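**Divdale opens garment folding room at Palludov Street**

Thursday, August 22, 2019

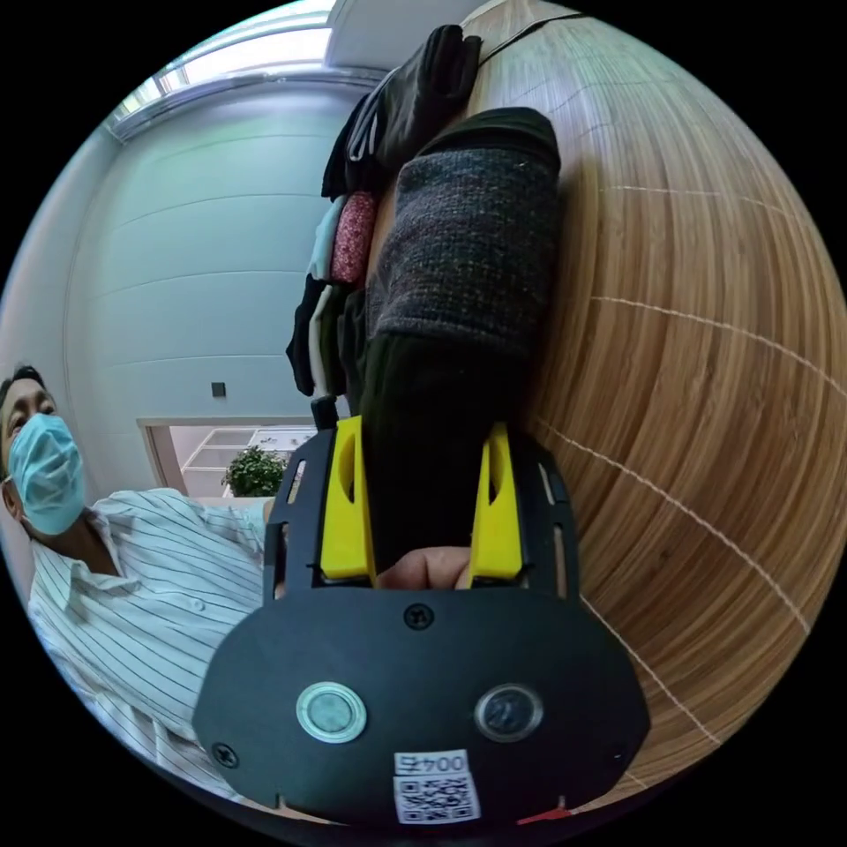
*A dark garment, folded into a long bundle, on a wood-patterned surface.*

Divdale, the clothing reuse service, is pleased to announce the opening of its new folding room at 54 Palludov Street. The room will receive clean second-hand clothes from households in the district, and prepare them for the shelves of the two Kramer shops.

Until now the clothes were folded in the back part of each shop, between the deliveries and the changing cabins. There was little space, and customers often found that jumpers and trousers were folded in different ways on the same shelf. With the new room all the folding is done in one place and by one method.

The method is simple. Each garment is laid flat, the sleeves are brought to the middle, and the fabric is smoothed with the hand from the collar down. Then the garment is folded along its length and again across, so that it can stand in a drawer or lie in a pile. Dark clothes are kept apart from light ones, as lint is seen more easily on black cloth. Thick items, such as winter tops, are folded fewer times and go to the lower shelves.

In June, during a trial month, 2932 garments were folded by this method. Of these, 1232 were dark winter clothes, which are usually the most difficult to store in summer. The shops reported that the piles stayed in order for longer, and that it was easier to find a size without opening everything.

"We wanted a calm place where the work can be done with care," says a Divdale spokesperson. "People give us clothes which they have worn and liked for years. They should arrive at the next owner in good order."

The shelves and the sorting boxes for the room were supplied by Nireo, a local maker of storage furniture. Nireo will also give a set of drawer dividers to be sold in both shops from the autumn - the price will be announced later.

Clothes can be brought to Palludov Street on weekdays from 10 am to 5 pm. They should be washed and fully dry, with empty pockets. Shoes, belts and bed linen cannot be accepted at this address.

**Contact for the press:** Divdale press office, 54 Palludov Street. Visits to the folding room are possible by appointment.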